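How to report a stolen bike so the police can do something with it

I had my Condow hybrid nicked from outside the station one Tuesday, and I made a right mess of reporting it. Second time round (yes, there was a second time) I did much better, so I'm passing it on!

Start with the frame number. Mine ends in 3784 and it's stamped under the pedals - turn the bike over and you'll find yours. Write it down tonight, while you've still got a bike to turn over.

Then ring the non-emergency line or use the online form. If you can see the thief riding off, that's a 999 call. Give them the place, the last time you saw the bike and the first time you noticed it gone. I'd paid £760 for mine and still had the receipt, so I sent that too.

Ask for the crime reference number before you hang up. My insurer wouldn't even open a claim without it.

Next, go and ask about cameras. Waraporn Rungrueang at the café opposite saved her footage for me the same afternoon, and I passed her details to the officer.

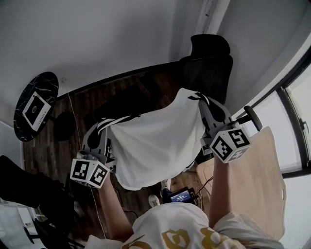

Last job is checking the selling sites for a couple of weeks. If your bike pops up, save the advert and send the link in with your reference number, and please don't go round there yourself.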